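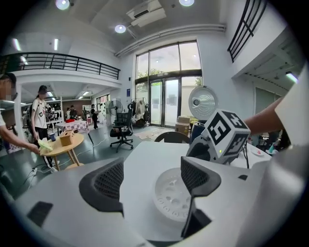 A hand-held gripper sounds like more work than a robot, was the comment that came in from Grarnero before I'd even finished my outline. Fair point, so start there! Holding the Tuvinent kit is work. Programming an arm for every new chore is a lot more of it.

Say: two textured fingers, square markers for tracking, and you simply go do the job. Wiping a table counts.

Slow down on price. The full kit is 2,446 dollars, spare pads 22 a set. (Check whether the Fitach discount still runs in February.)

My favorite part is the padding, dark ridged rubber with a V down the middle. Pass the spare pad along the front row now.
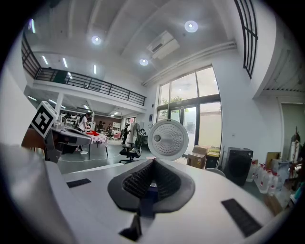 Part 2: Setup

Unbox, charge, pair. Took me 3 tries to pair, so say so. Then questions, and the Rangel comparison if there's time.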